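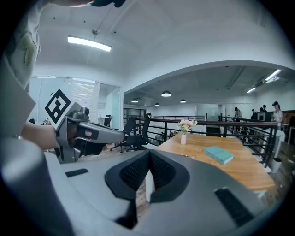
Most people in Fallau buy their work clothes once a year, in the week after the harvest market, and they buy them one size too big. I have lived here for seven winters and I still find this habit strange, but I have started to do it too. A sleeve in this town must reach all the way down the arm, and the colour is nearly always something quiet. Pale green going to beige, like the one here, is the colour I see most often at the bus stop in the morning. My neighbours call it "Guvside green", after the valley where the old dye house used to stand.

The dye house closed a long time ago, but its shade stayed. It came from a mix of weld and oak bark, and the result was never the same twice. People from the valley say they could tell the year of a shirt by looking at it beside a window. I tried this with three shirts from a second-hand stall and I was wrong every time.

Today the cloth is made by Schwerdtfeger, a small mill at the end of the tram line. It weaves 3000 metres in a good month and sells most of it to tailors within an hour's drive. The cotton is heavy and a little stiff when it is new. After one winter it becomes soft at the elbows, and after two winters it is the best thing you own.

I asked at the mill why the colour did not change with fashion. The answer was short - the customers would complain. Once, the mill tried a blue. It made 400 metres and the last of it is still on a shelf near the office, with a paper label that has gone yellow.

For repairs, you go to Pulard, the shop behind the post office. There is no sign, only a bell. The shop keeps old buttons in tobacco tins and will turn a worn cuff while you wait, if you come before lunch. I brought a jacket there in September, expecting to be told to throw it away. Instead I was told to stop washing it so hot, and to come back when the collar was finished too.

The market opens again soon. My jacket has a new lining now, so this year I will look only at trousers, also one size too big.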